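Courses > Music and Media > Student Reports > Songwriting Credits

Credit Order and Listener Perception in Hip-Hop Albums

The report examines how songwriting credits are listed on rap releases and whether listeners read them. The main source was Holine, a lyrics and credits site. Two albums were compared: Bosman, a self-released record, and Kondine, issued by the label Brinine. 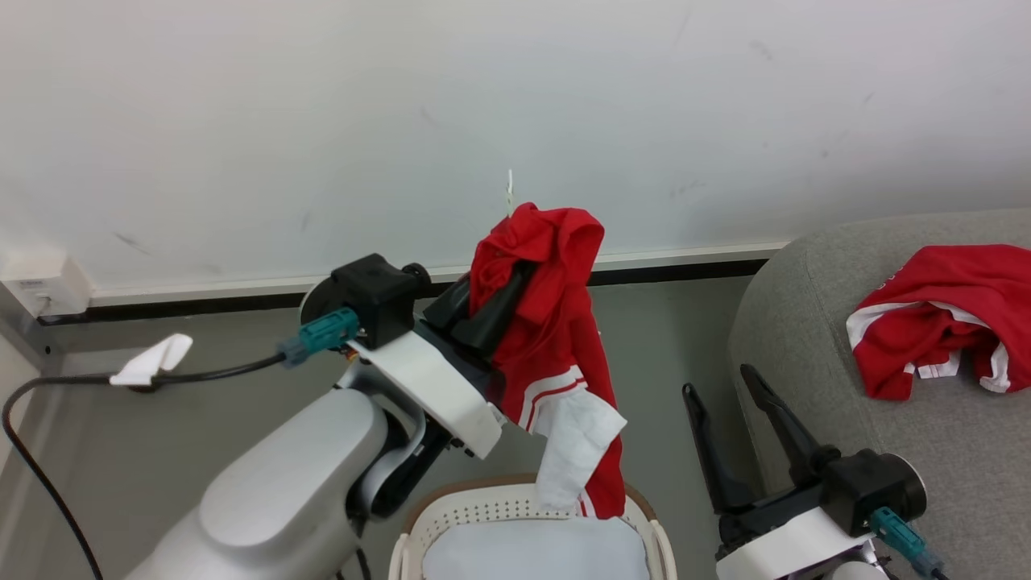 Credits for each track were copied into a spreadsheet, with legal names and stage names in separate columns. Where a sample was used, the writers of the sampled song were marked so that they would not be counted as collaborators. Kondine lists 65 writers in total, and six of them appear under legal names only.

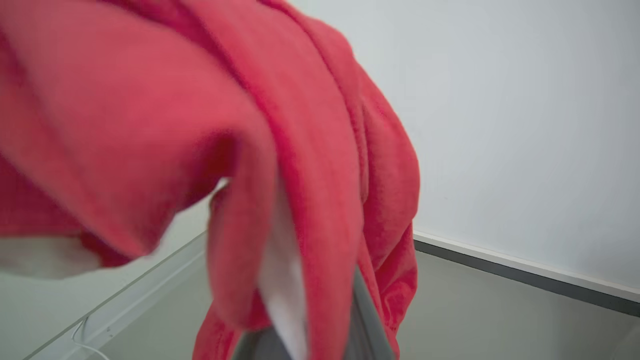

Fig. 2. Red fleece fabric.

Listener data came from 2,000 public comments posted under the two albums in September. Comments were sorted by hand into those that named a credited writer and those that did not. Most mentions concerned guest vocalists – producers were seldom named, even on tracks where they held the larger share.
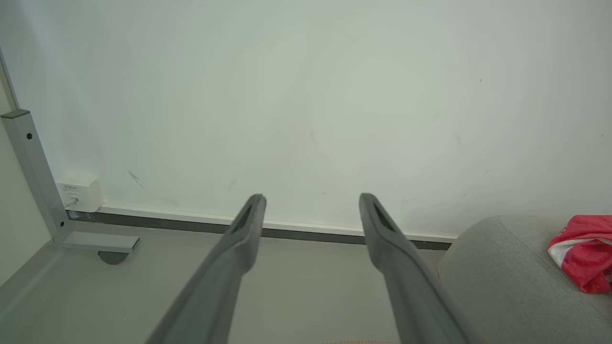

Page last modified: September, 6:02 p.m.

One limit of the method is that Holine entries can be edited by users. Two tracks on Bosman had conflicting credits and were left out of the comparison. Liner notes were not available for either album.

Shares: 6 | Comments: 2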